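Home | Syllabus | Handouts | Readings

Handout 4: Lost Property and the Law of Finders

A lost thing still has an owner. A finder beats everyone else, which is cold comfort when the owner turns up. Markach Transit keeps small items 50 days, then sells them by the lot — umbrellas mostly, and never a good one.

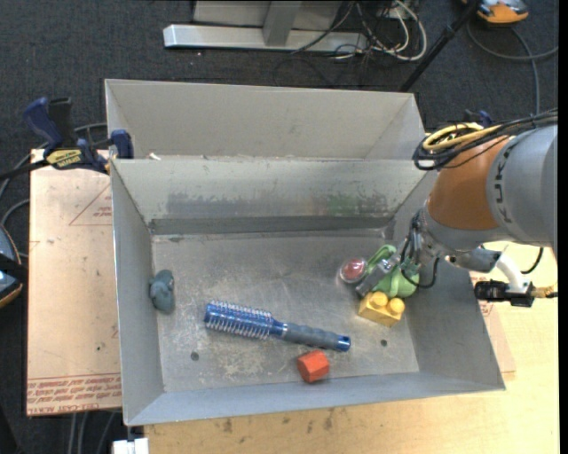

One reader of last year's handout objected that abandonment needs intent, and that forgetting a hairbrush on the Lodhi line shows none. Correct. Read page 238 before the seminar.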